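Search products
Brandden Store / Telescope Mounts / Equatorial

Brandden Rallis 14 German Equatorial Mount

Reading time: 4 min
Shares 2 | Comments 14

The Rallis 14 is a motorized equatorial mount for fixed and semi-portable observatories. It is rated for an imaging payload of 14 kg, excluding counterweights. Both axes use belt-driven worm gears with spring-loaded engagement, so backlash does not need to be reset after each transport. The mount head is supplied without a pier or tripod.

Tracking rates are sidereal, lunar, solar and user-defined. Periodic error is measured at the factory over two full worm cycles, and the resulting curve is stored in the controller. It can be overwritten by the user at any time from the service menu.
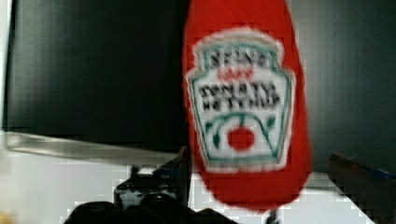
Drive and controller

The right ascension worm wheel has 244 teeth. The declination wheel is identical and can be exchanged with it during service. Absolute encoders are fitted on both axes, which allows the mount to recover its position after a power loss without being returned to the park position.

The controller is the Stovar board, shared with the larger mounts in the series. It accepts commands over USB or Ethernet and has a guide port for stand-alone autoguiders. Firmware can be updated from either connection. Do not disconnect power while an update is in progress.

Slewing speed is adjustable in steps. At the highest setting the mount should be balanced on both axes before use. With an unbalanced load the controller reduces speed and logs a current warning; repeated warnings will stop the motors until the clutches are released and the load is corrected.

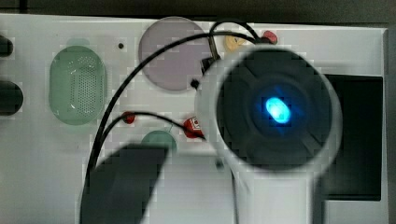

The log holds the last 536 events and is kept when power is removed. When it is full, the oldest entries are deleted first. Logs can be exported as plain text for support requests.

Polar alignment

Coarse adjustment is made with the altitude and azimuth bolts. Fine alignment can be carried out by the drift method or with the Ditell polar scope, sold separately. The Ditell adapter is threaded and must be removed before the dust cap is fitted. Tighten the azimuth bolts evenly and recheck alignment after the final turn.

Power

Supply voltage is 12 to 15 V DC. Use a regulated supply. Current draw while tracking is almost 2 A with a full payload in cold conditions, and higher during a slew.

Delivery

The next production run ships in January. Orders received before noon on Monday are included in that week's allocation. Counterweights are packed separately and may arrive on a different day.

Share this product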